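In Praise of the Desk Stapler

I love a good stapler, and I will say so to anyone who sits still long enough! My first job was at a print shop in Haverford, where 20 of us shared three staplers and guarded them like family silver. Paper clips slide off. Folded corners come undone in a bag. A staple goes through and stays, and you can pull it out again in June if you change your mind.

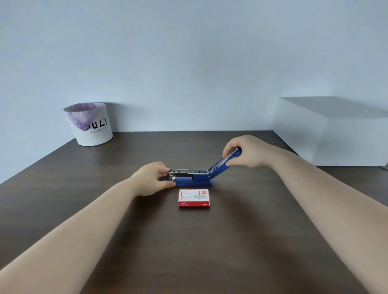

Page 38

And the refilling! I think it's the best part of owning one – the top swings up, there's that long silver channel, and a little box of staples is waiting on the table in front of it. You don't need a manual or a charger. I know people who toss a stapler the first time it jams, and I wish they'd open it up and take a look first.

Offices should buy fewer of them and buy better. Mine is past 30 and has outlived two printers, and I still reach for it every morning before I've finished my coffee.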